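Accueil Bureau Clavier et souris Rangement Contact

Nettoyer un clavier noir sans le démonter

Sur un clavier noir mat, la poussière se voit très vite, surtout quand le bureau est blanc. Je fais ce nettoyage une fois par mois et il me prend 31 minutes, le séchage compris.

Il vous faut :
— un pinceau souple et propre
— 2 chiffons en microfibre
— un verre d'eau avec 2 gouttes de savon liquide

1. Éteignez l'ordinateur et débranchez le clavier. S'il est sans fil, enlevez les piles.

2. Retournez le clavier au-dessus de l'évier et tapez doucement sur le dos. Les miettes tombent beaucoup plus que l'on croit.

3. Passez le pinceau entre les rangées, toujours dans le même sens. Le pavé numérique demande plus de patience — chez moi c'est là que la poussière reste.

4. Mouillez un coin du premier chiffon, essorez-le bien et frottez chaque touche. N'appuyez pas fort sur les chiffres et les lettres, le marquage peut pâlir avec les années.
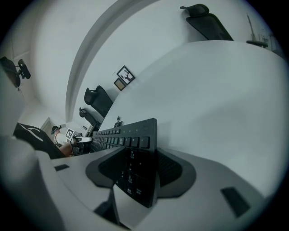
5. Séchez avec le deuxième chiffon, puis laissez le clavier à l'air avant de le rebrancher.

Profitez de ce moment pour essuyer aussi le plateau du bureau. Sur une surface blanche et lisse, l'eau savonneuse suffit — évitez la poudre à récurer, elle laisse des rayures fines.

À lire aussi
Ranger les câbles sous un bureau Standeo
Lampe Arnau : changer l'ampoule
Fauteuil Lundgren, entretien du tissu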